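Sealing a poured epoxy runner, or leave it alone?
Forum: Home and Workshop > Finishes and Coatings
721 views, 465 of them since the move to the new board

tannerbay
I'm putting together a long table mat for my mother's dining room and I can't settle on a finish. The top has a swirled color pattern under a clear gloss. She wants to put hot dishes on it. The store in Montes sold me a can of Furkden satin topcoat and said it would go over anything, but the label only mentions wood and primed metal.

Has anyone put a satin coat over a gloss surface and had it last more than a year? I would also like to knock the shine down, as her table sits right under a ceiling light.

gravelroad5
You can do it but you have to scuff the gloss first. Gray pad, then wipe with alcohol, then wait until it is fully dry. If you skip the scuffing it will peel in sheets. I have peeled it in sheets.

For hot dishes, no coating is going to help you. The layer underneath gets soft no matter what you put over it. Use a trivet.

oldporchlight
I don't agree about scuffing with a pad. It leaves swirls that show through satin when the light comes from the side. Wet sanding with fine paper and a flat block gives a more even surface. It takes an evening, and your shoulder will know about it, but it only has to be done once.

Also, gloss is not the problem people think it is. Some patterns need it. Marbled colors in particular go flat and chalky under satin. I would lay it where it is going to be used and look at it for a week before doing anything.

gravelroad5
I have used a pad on 3 pieces and never seen swirls. What grit equivalent were you using? If it was the green kitchen kind then yes, that is too coarse.

oldporchlight
It was the green kind. I still prefer paper.

mkdelft
On the gloss question, look at how much light a shiny mat throws back. Yellow-green marbled one, long and narrow: 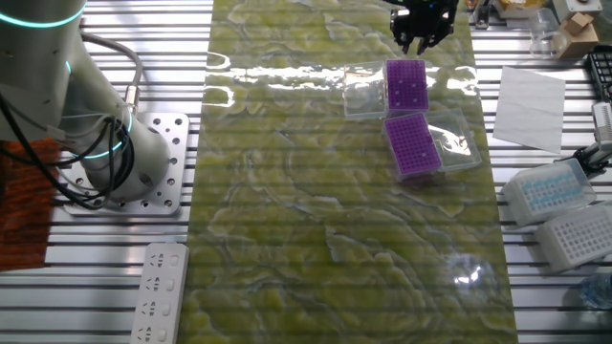 Glossy marbled mat on a slatted metal table. White streaks near the top, glare spot lower right.

I like the color but I wouldn't want to eat dinner facing that glare. My vote is satin, or at least a lower gloss. Atelitz makes a semi-gloss that I have used on shelves. It was easy to brush on and the smell was gone by the next morning. I can't tell you how it does on epoxy.

tannerbay
Thanks, that helps. Hers is going to be mostly blue and brown, so it may not be as bright, but her light is directly overhead. Does semi-gloss still show the pattern, or does it go cloudy?

mkdelft
On my shelves it stayed clear. They are plain painted shelves though, so there was no pattern to lose. Try it on a scrap.

hollowbrick
Has anyone asked whether it needs to be a poured mat at all? My sister bought a woven runner from Unasance and it has been through the wash every month. Soup, candle wax, a whole glass of red wine. If it gets ruined she will buy another one. A hard glossy strip down the middle of a table is noisy when you set plates on it, and crumbs slide off onto the floor.

tannerbay
The mat is already poured, so that part is decided. She does have a woven one that she uses in summer.

oldporchlight
Wipe-clean beats washing every month. We will have to disagree there.

gravelroad5
Back to the coating. Whatever you choose, do two thin coats and let the first one sit overnight. Keep the windows shut while it is tacky. I did one in March with the window open and got pollen in the finish from one end to the other.

tannerbay
Okay. I have a leftover piece from the same pour. I'm going to do half with fine paper and half with a gray pad, then put the Furkden on both. The can of Atelitz will have to wait until I'm near a store that carries it. I'll post again when it has cured.

hollowbrick
Put a plate on it too and tell us how loud it is.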